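Why Are So Many Tables White?

Look at the tables where people work, cook or do crafts. Quite a lot of them are white on top. There are good reasons for choosing a plain, pale table, and some problems with it too.

How light bounces

When light lands on something, part of it bounces off and part of it is soaked up. A white surface bounces back most of the light. A good white paint can send back 90 per cent of it. A black surface soaks most of it up, so it looks dark.

All that bouncing light makes a white table look bright, and it helps you to see small things. A dropped pin or a bit of black thread shows up quickly. Dark green on white is easy to see as well, right down to the little holes and ragged edges.
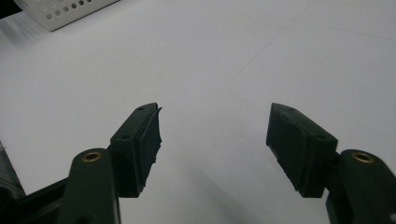

What about white things?

A white button on a white table is much harder to find. Your eyes look for a difference between the thing and what is behind it. This difference is called contrast. If you are sorting pale beads or grains of rice, put a sheet of dark paper down first.

Keeping it clean

Crumbs and ink show up on white, so you know where to wipe. Use a damp cloth and go right up to the edges. Felt-tip pen can leave a mark - put old newspaper down before you start drawing.

Try it yourself

Cut 3 small squares of paper: one white, one grey and one dark green. Lay them on a white table and walk backwards. Which one can you still see best from the door?

Filed under: Light and Colour, Around the House

Comments (3)

Kurinon: we did this in class and the grey one was harder than I thought

Clegg: Our table is brown. The white square won.

Ilia: can you do one about mirrors next please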